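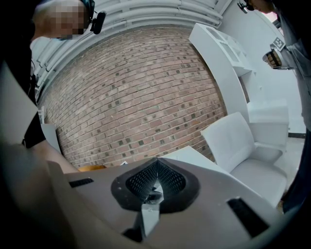

How to Check Whether Your Internet Plan Is Giving You What You Pay For

By Rodrigo Alcaraz
2 December 2022
5 min read

Internet providers sell plans with the words "up to" in front of the speed, and those two words do a lot of work. "Up to" covers anything from the advertised figure down to barely loading your email. Before you call to complain, or worse, let a salesperson move you to a pricier tier, spend a couple of evenings measuring the connection yourself.

You need a computer with an Ethernet port, a cable, and something to write in. Skip the paid "internet optimizer" programs. I have tried several and have yet to see one change a number on a speed test.

Step 1: Find out what you bought

Dig out your latest bill and look for the plan name, then look that plan up on the provider's site. Write down the download speed, the upload speed and any mention of a data cap. The upload figure is often buried in a footnote, and it's the one that matters for video calls and backups.

Check the date on your contract too. Mine had rolled over in July onto a different plan with a nearly identical name.

Step 2: Test with a cable first

Plug the computer straight into the router and turn off its Wi-Fi. If you skip this, you're measuring your walls as much as your connection, and the first thing the support line will do is blame your wireless.

Close everything that uses the network: cloud backup, streaming, game updates, the tablet in the other room. Shut off any VPN. Then run a speed test and write down the download, upload and ping.

Step 3: Don't trust one test

Run a second test from a different site. Many tests pick a server inside your own provider's network, which tells you the first stretch of road is clear and very little about the rest of the trip. If the site lets you choose a server, pick one run by somebody else.

When the two results are far apart, keep both. Don't average them.
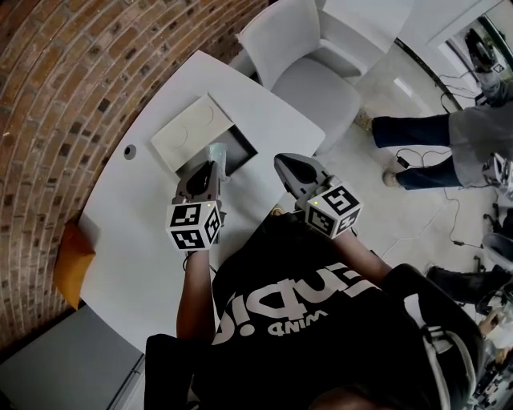 Step 4: Repeat at different times

Test in the morning, in the middle of the afternoon and again after dinner, for at least 2 days. Evening is when the neighbors are all streaming, and on cable service in particular that's when the trouble shows. A log can be as plain as this:

Morning: 92 down, 30 up
Afternoon: 90 down, 30 up
Evening: 30 down, 2 up

Those are from my own line, in megabits per second, on a day when the provider's status page said everything was normal. Mornings like that would never have shown me a problem.

Step 5: Now try the Wi-Fi

Unplug the cable, turn the wireless back on and stand in the same room as the router. Run the test. Then go to wherever you usually sit and run it again.

If the cable result is good and the wireless result is poor, the provider is probably in the clear and you should look at where the router sits. If both are poor at the same hours, the fault is likely outside your home. If the cable result is stuck just under 100 at every hour and you pay for much more, suspect an old cable or an old port before anything else. Swap the cable and test again.

Step 6: Call, and bring the log

Ask for technical support, not sales. Read out the wired results with their times. They will ask you to restart the modem, so do it once before you call and once more while they're listening. Ask them to check the signal levels at your modem, and get a ticket number before you hang up.

Be wary if the answer is a faster plan. A bigger number on the bill doesn't fix a crowded street or a corroded connector. I'd also question any offer to rent you a "premium" router until somebody can explain what is wrong with the one you have.

If they do send a technician, keep testing for a few days after the visit, at the same hours as before. My first ticket was closed as resolved while the evening speeds were exactly where they had been, and the old log was what got it reopened.

Last updated: 2 weeks ago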